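Mudusura recolhe cabides usados e roupa parada até ao fim de março

Campanha abre com 2 pontos de entrega e uma regra simples: peça limpa, cabide inteiro

Redação

Abriu esta manhã, às 10 horas, a recolha de roupa e cabides da Mudusura, a loja de segunda mão que ocupa o rés-do-chão do antigo armazém Demissie. Fila à porta ainda antes da abertura. Muitos sacos, muitas camisas, cabides aos molhos atados com cordel.

A ideia não é nova. No ano passado a loja fez uma coisa parecida, só com casacos de inverno, e ficou com o armazém cheio até ao verão. Desta vez entra tudo o que se pendura: camisas, blusas, vestidos, casacos leves, t-shirts também, desde que estejam em condições de voltar a ser usadas. Calças ficam para outra altura, por falta de espaço nas prateleiras.

O apoio é da Fundex, que paga o transporte e emprestou os charriots, e da Endley, lavandaria do bairro, que fica com as peças que precisem de mais uma passagem pela máquina. O segundo ponto de entrega é mesmo lá, ao balcão da lavandaria, no horário normal.

Nas primeiras horas entraram mais de 300 peças, segundo a loja. Menos cabides do que se esperava, e é aí que está o aperto. Sem cabides a roupa fica em caixas, e em caixas não se vende. Os de plástico servem, de qualquer cor. Os de arame é que não, deformam com o peso e deixam marca nos ombros.

Quem entrega pode já deixar a peça pendurada, o que adianta trabalho a quem está na triagem. E há maneira de o fazer sem estragar nada. O conselho da loja é enfiar o cabide por baixo, pela bainha, e não forçá-lo pelo decote, que é como as golas alargam. Um ombro de cada vez, depois endireitar a costura, só então levar ao varão. Nas camisas, fechar o primeiro botão.
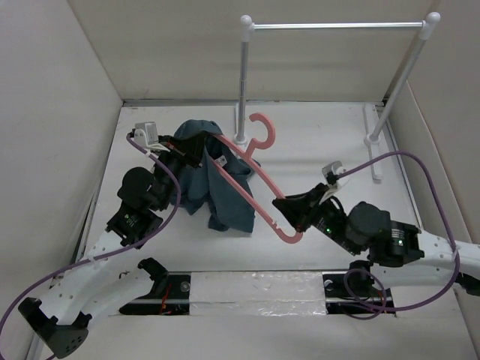

Célia concorda com a parte da bainha mas acha que para malhas finas o melhor é nem usar cabide, dobra-se e pronto, que ela já perdeu duas camisolas boas com bicos nos ombros. Escreveu-nos também que os cabides com entalhe nas pontas são os únicos que seguram alças, e pede que a loja os guarde para os vestidos.

A loja responde que sim, que essa separação já está a ser feita. Cabides com entalhe para um lado, lisos para outro, os de criança numa caixa à parte. As malhas vão dobradas para a prateleira do fundo.

Quanto às etiquetas, pede-se que não sejam cortadas. A da composição faz falta na lavandaria, para acertar a temperatura, e a do tamanho poupa tempo na arrumação. Se já não houver etiqueta, um papel com o tamanho preso com um alfinete resolve. Peças sem indicação nenhuma também são aceites, demoram é mais a sair para a loja.

Não são aceites peças húmidas, rasgadas ou com nódoas antigas. Roupa interior e calçado também ficam de fora. Botões em falta não são problema, há uma lata cheia deles na sala de costura e alguém trata disso.

Em troca, cada pessoa que entregue 20 peças recebe um vale para levar uma à escolha. O vale é válido até acabar a campanha e não se troca por dinheiro. Quem levar só cabides não tem direito a vale, mas pode trocá-los por outros, por exemplo os de adulto pelos de criança, coisa que costuma dar jeito a quem tem miúdos a crescer.

A roupa começa a ser posta à venda ainda este mês, arrumada por cor e não por tamanho. Foi uma experiência do outono que os clientes parece que gostaram, embora haja quem se queixe de ter de correr o varão todo para encontrar um M. A loja diz que vai por separadores de tamanho dentro de cada cor e logo se vê. Os preços mantem-se iguais aos do ano passado.

Parte do que for entregue não chega a ir para a loja. Os casacos mais quentes seguem para o guarda-roupa solidário que funciona no primeiro andar do mesmo edifício, onde se pode levantar roupa sem pagar, por marcação. É lá que a falta de cabides se nota mais, dizem.

Para sacos grandes há recolha em casa, de carrinha, só dentro do bairro e com pedido feito de véspera ao balcão da Mudusura. Convém deixar a roupa em sacos fechados e os cabides à parte, atados pelo gancho. Molhos soltos enrolam-se uns nos outros e depois perde-se uma tarde a desfazer aquilo.

A entrega na loja faz-se pela porta lateral, a do pátio. A porta da frente fica só para clientes. Estacionamento no pátio para cargas e descargas, poucos minutos e sem bloquear o portão.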